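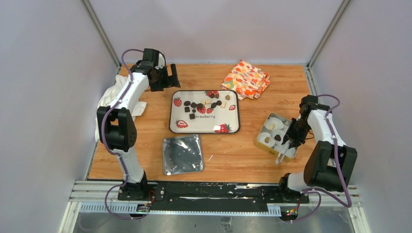

**Drarside Notes | Issue 99 | November 2019**

## Strawberry tray returns to Hanrahan

The large strawberry tray is back on sale at Hanrahan, the kitchen shop on Mill Street, after being out of stock since May. Daithí Brophy, who took over the shop from his aunt, has ordered enough to last until the new year and will not be holding any back for the January sale.

The tray is rectangular with rounded corners, and has a pale surface, a dark rim and red strawberries printed on it. It comes from Vemora, who dropped the pattern from their list in the spring and put it back after several shops asked for it. The price is 12 euro, the same as before. A plain one in the same size will be stocked if there is any demand.

"People come in for it by name," said Mr Brophy. "They don't say the Vemora tray, they say the strawberry one. I had a page of phone numbers by the till and I've now rung everybody on it."

Aoife Tully of the Lesetti tearoom bought hers the first morning. She uses the large size for carrying a full pot, cups and a plate of scones to the tables in the back room, where the step is awkward. Her old ones had gone at the corners and she had been making do with two small trays and a second trip.
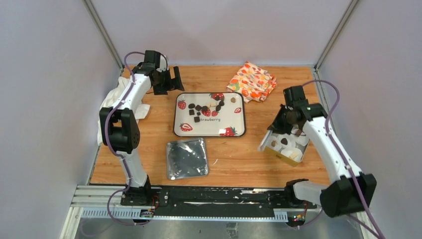

Small open boxes are also in, and Mr Brophy has been suggesting them to customers who like to keep teabags or sugar sachets together beside the tray. They are sold separately. Anyone who would like a tray and box wrapped as a present should leave them at the counter before noon and collect them the same afternoon - there is no charge for wrapping, but you are asked to bring your own ribbon if you want a particular colour.

Not everyone is pleased with the pattern. Gearóid Ó Dubhghaill, who has the hardware shop across the road, told Notes that he would prefer something with less fruit on it, and that he has sold plain trays for years without a page of phone numbers. He has, however, agreed to take parcels for Hanrahan on the afternoons when it is shut.

The shop has been on Mill Street under one name or another for a long time. The date over the door is 1804, though that belongs to the building, which was a chandler's first and then a draper's. The window is to be repainted after Christmas and the lettering will stay as it is.

Lumturie Babić will give a short talk at the shop on setting a table for a large family, at 8 in the evening on the last day of the month. Tea will be served and places can be booked at the till. Parking behind the church is free after six, but the lower gate is locked at ten.

*Pádraig Geraghty*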